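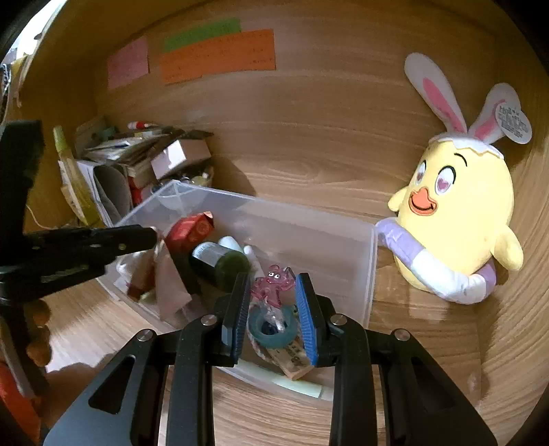

*Dede Ofori*

## Part 3: Getting the Mollar 3518 threaded and stitching

Right, you've got the overlocker out of its box, the foot pedal's plugged in and you've found a bench that doesn't wobble. Now for the bit everyone dreads! I put mine off for most of December and did all my hems on the old Hostetti instead, so no judgement from me if yours has been sitting there under a tea towel.

The printed booklet shows the threading in one diagram with all the paths drawn over each other. I've gone through it in the order I do it at home, with my own settings.

**Before you start:** switch off at the wall. The knives are sharp even when the machine's not moving, and your fingers will be right next to them.

1. Open the front cover by sliding it to the right and tipping it toward you. Leave it open until step 8.
2. Pull the thread stand up as far as it goes and turn it until it clicks. If it hasn't clicked, the guides won't line up with the spools and you'll get snapping later on (ask me how I spent a whole arvo).
3. Lift the presser foot. This opens the tension discs so the thread can drop down between them.
4. Set all the tension dials to 3.
5. Thread the upper looper first, following the blue marks. Use the long tweezers from the accessory tray and leave a decent tail hanging behind the foot.
6. Lower looper next, red marks. Turn the handwheel toward you until the looper arm pokes out on the right, then hook the thread over the little lever at the end. It's fiddly. Good light helps more than good eyesight.
7. Needles last, right one and then left.
8. Pull all the tails under the foot and out to the left, lower the foot, and close the cover. The motor won't run with it open.

> **Note:** if a looper thread breaks, take both needle threads out before you rethread it, then do the needles again. I know. I tried skipping this for months and got a bird's nest every time.

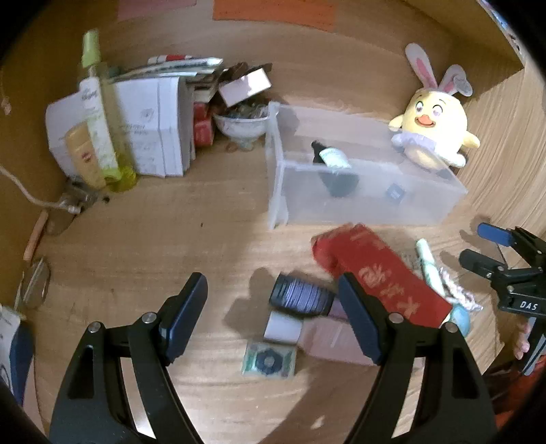

Cones are the usual thing for an overlocker, but ordinary spools are fine if you pop the plastic caps on top. My friend Kyung-tae Yeo buys his cones from Rodrigues in Clundley and swears by the 500 metre ones for small jobs, where you only want a colour for one shirt.

### Test run

1. Switch on and fold a scrap of cotton in two. Use the same fabric as your project if you can spare it.
2. Turn the handwheel toward you a couple of times by hand and check that a chain is starting to form.
3. Press the pedal gently and let the machine pull the fabric in by itself.
4. Look at the edge. The looper threads should meet right on it. If the upper one is wrapping round to the back, take the upper looper dial up half a notch and run another scrap.
5. For stretchy knits, set the differential feed above neutral, and go a bit higher if the seam comes out wavy.

**Caution:** never sew over pins. Clips are safer, and even those have to come off before they reach the knife.

Oiling and changing the lower knife are in Part 5.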